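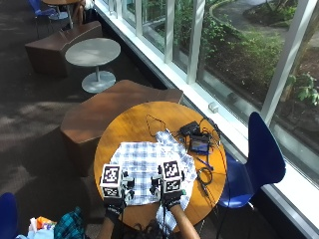

Submitted by the Clunton group, Regional Tourism course, final project report, June

Getting Visitors Past the Parking Lot: A Weekend Guide to the Manole Valley

When we first picked the Manole Valley for our project, most of us had only ever driven through it on the way to Lake Jirko, and I think that says a good deal about the problem we ended up writing about. The valley starts just outside Clunton, the road follows the river nearly the whole way, and at the far end there is the lake with its big parking lot and its snack stand. People go to the lake, they swim, they drive home again. In between lie two villages with old mill houses, a small cheese dairy and some of the loveliest walking we know of, and hardly any of it shows up in the leaflets you find at the Clunton train station.

Our assignment was to put together a weekend guide for visitors who arrive without a car, and to report on what we learned while making it. We had pictured a nice glossy booklet, with the hard part being the layout (we argued about fonts before we had written a single page!). As it went, the hard part was the bus.

The valley bus leaves Clunton in the morning and comes back in the late afternoon, and if you miss the second one you are staying the night whether you planned to or not. The printed timetable and the one on Starkix, the travel app that most visitors here seem to use, did not agree with each other in the spring. We rode the line on several occasions to sort this out, and I will admit we enjoyed those rides more than we probably should have. The driver lets you off wherever you ask, as long as there is room to pull over, and that isn't written down anywhere either. We put it on the first page of the guide.

For the walking part we settled on a route of 10 kilometers, from the upper mill to the lake, mostly on the shady side of the river. It's an easy path for anyone with decent shoes, although the stretch below the dairy gets muddy and stays muddy well into summer. We had wanted to send people over the ridge as well, for the view back toward Clunton, but the signs up there are faded and at one fork there are none at all, so we left it out and wrote to the trail office instead. We're still hoping for an answer.
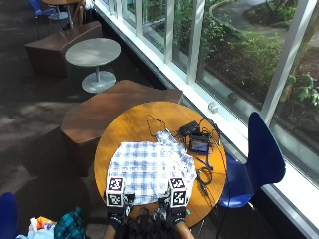
One woman waiting at the Jirko stop told us we were worrying about the wrong end of the valley altogether. In her view visitors would walk any path you gave them so long as there was something warm to eat at the end of it, and what the lake needed was a proper café that stayed open after the swimmers had gone home. She said she'd been telling the town this for years.

We took that to heart and added a section on food, which had been only a short list until then. The dairy sells by the piece and is glad to cut small portions, and the bakery in the lower village opens early enough that you can catch the morning bus with a bag of warm rolls on your lap. Beyond that it gets thin. The inn serves lunch in the high season, and outside of it you had better pack your own, so we wrote a page on picnics, with the spots along the river where you can sit down without being in somebody's hay.

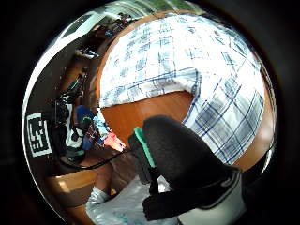
The cover of the guide went through more versions than anything inside it. We began with a photo of the lake, and everyone who saw it took the thing for another swimming leaflet, so back it went. In the end we chose a plain drawing of the river, and for the colors we borrowed the navy lines on the white plaid cloth and the warm orange-brown of the tabletop showing beneath it. They sit well together, and they print clearly on cheap paper – a real concern with our budget. A guide that costs more to print than the bus ticket would have been a little silly.

We handed out 30 trial copies at the train station and asked people to send us their comments after their trip. We got fewer back than we'd hoped for, but the ones that came were generous and full of detail. Several people wanted a bigger map. A family with small children found that the walk took them about 5 hours with all the stops, quite a bit longer than we had printed, and we have changed the text so that it tells families to start from the lower village and leave the first stretch for another visit.

If a group takes this over next year, we'd suggest they begin with the bus company and get the fall timetable confirmed before doing anything else. The ridge path also deserves a second look once the signs have been replaced. We have left our notes, the map files and the remaining copies on the shelf in the course library, next to the old Clunton leaflets.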